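Finishing a red-stained pine tabletop – poly or hardwax oil?
Tridstead Woodworking Forum > Finishing

niven_shop
Posted Mar 8, 2026
I have a kitchen table to finish. Knotty pine, glued up in November, and the customer wants it dark red. I did two coats of dye on the offcuts and I like the color. The question is what goes over it. I normally use oil-based poly but she asked for something she can touch up herself. Two kids, daily meals, lots of hot plates.

Has anyone put hardwax oil over a red dye? I'm worried about it pulling color on the first coat.

lunalero
What kind of dye? Water-based or alcohol? If it's alcohol, the oil won't move it much. If it's pigment stain you wiped on heavy, it can come up on the rag.

niven_shop
Water-based, sprayed, then wiped back.

grainraiser23
Poly. Three coats, thin the first one. I have a pine table in my own kitchen that got poly years ago and it still looks fine. Hardwax on pine is asking for trouble because the wood is so soft. You will see every fork.

lunalero
You will see every fork with poly too. The finish doesn't make pine hard. At least with oil you can scuff one spot and recoat it. Try that with poly and you get a ring.

grainraiser23
I've spot-repaired poly plenty of times. You have to feather it out and rub the whole top after.

lunalero
So you're doing the whole top. She asked for something she can fix herself.

M. Poulain
Both will work. What matters more here is the knots. Did you seal them? Pine knots bleed resin through almost anything, and under red it shows up as a shiny brown patch after the first warm summer. I brush two coats of dewaxed shellac on each knot, let it dry overnight, then shellac the whole top before poly.

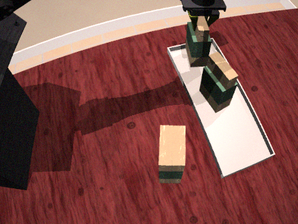
Shellac under hardwax oil is a different matter. The oil needs to get into the wood, and a full sealed surface stops it. I spot-seal the knots only and keep the shellac tight to the edge of each one. On a top with dark knots scattered all over, the way they are on that red one, it takes a while with a small brush, but the dye hides the slight change in sheen. Do it after the dye, or the shellac will block the color and leave you with pale halos.

niven_shop
I did not seal them. The dye is already on the real top, so I guess that's the right order by accident. Does canned shellac work or do I need flakes?

M. Poulain
Canned is fine as long as it says dewaxed. Check the date on it. Old shellac stays gummy.

wolovport_ed
I'll disagree on the shellac. I've built pine tables for a long time and if the boards were kiln dried hot enough to set the pitch, knots don't bleed. Ask your yard. Mine tells me when I ask.

grainraiser23
Mine doesn't know what it has half the time.

M. Poulain
Setting the pitch helps with the boards. I still get bleed from big knots now and then, so I seal them all. It's a small can of shellac against redoing a table.

wolovport_ed
Fair enough. I would at least leave the offcuts by a heater for a couple of weeks and see what comes out.

niven_shop
I can do that, delivery isn't until the end of the month. Offcuts are next to the shop heater now. One has shellac on the knots, one doesn't. Leaning toward the oil if the rag stays clean – I'll post when I know.

lunalero
Use a white rag so you can tell. And lay the used ones out flat outside to dry, don't ball them up in the trash.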